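Urine Color as a Hydration Check in Adults Doing Light Exercise

Student project report, Human Physiology lab course
Author: Rafsan Gunawardena
Submitted 26 September 2019

Background

Urine gets its normal yellow color mostly from a pigment called urobilin, a breakdown product of hemoglobin. When the kidneys hold on to water, the same amount of pigment leaves the body in less fluid and the color deepens. Color charts use this effect as a quick hydration check. Diet and supplements interfere with it. Riboflavin (vitamin B2) gives a bright yellow, beets can give pink or red, and some laxatives that contain senna give a reddish brown.

The project compared chart readings with specific gravity, measured by a handheld refractometer.

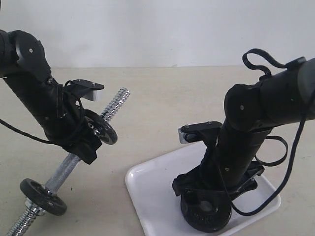 Can a vitamin tablet make urine look more concentrated than it is?

A B-complex tablet can do this for several hours, as the extra riboflavin is passed out through the kidneys and adds its own yellow. Specific gravity changes very little, so the color and the refractometer disagree.

Methods

Sixteen adults from the Eshun residence hall gave samples over 7 days in June. Each person kept a food and supplement diary. Samples were collected in clear cups, held against a white card under the same lamp, and matched to an eight-step chart by two readers who did not see each other's scores. Where the scores differed by one step, the higher was kept. Where they differed by more, the sample was read again.

The refractometer was zeroed with distilled water before each session. A total of 506 samples were read. Samples left standing for more than two hours were not used, as urine tends to darken in air. 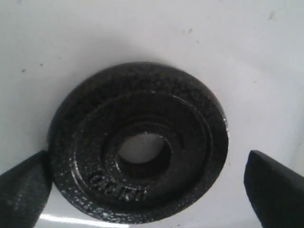 Diary entries were coded into four groups: no known coloring agent, B vitamins, beets or berries, and medication. A sample went into a group if the item had been taken within the previous 24 hours. This window is probably too long for riboflavin and may be too short for beets, where transit time varies a great deal between people.

Results

In the group with no coloring agent, chart score and specific gravity rose together. The agreement was best in first-morning samples and weakest in the hour after a large drink, when most readings fell into the two palest steps.

In the B vitamin group the chart score was higher than the refractometer reading would suggest. The readers also disagreed more often, mainly over whether a bright yellow should be matched by hue or by darkness – the chart gives no guidance on this.

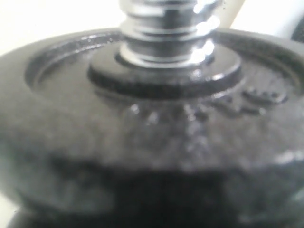

Page 4

Beet samples could not be scored in most cases. Pink color appeared in some participants and not in others who had reported similar portions. Published work links this to stomach acidity and iron status, neither of which was tested.

The medication group was too small to analyze. Samples from it are listed in the appendix and left out of the totals.

Discussion

A color chart is a fair guide for a healthy adult who takes no supplements. It should not be used alone by a person taking B vitamins. Red or brown urine with no dietary cause needs a medical opinion, whatever the chart score.

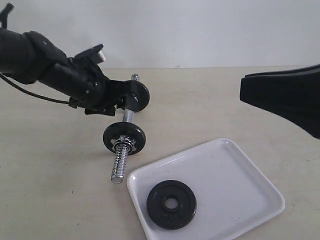
Two limits apply to these results. Fluid intake was self-reported, and the diaries for the last two days were less complete than the earlier ones. The lamp was also replaced partway through the week with one of a slightly warmer tone, and the effect on the readings was not measured.

A repeat study should fix the lighting, ask for the time of each tablet, and collect a baseline sample before any supplement is taken.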